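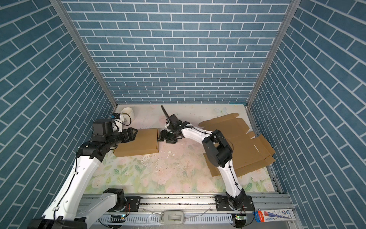
Workshop tips: two-arm box handling

Set the closing force in software before you touch the fingers. Thin cardboard dents early, so start at 14 percent and go up in steps of 4.

Give both arms one shared clock. If one lags, the carton twists.

Plan the path for the elbows as well as the grippers. Add flat cardboard to the collision map, even when it looks too low to matter.

Sweep crumbs off the mat before recalibrating depth.

Save each working config under a new name.

Solveig Söderlund, Bemunton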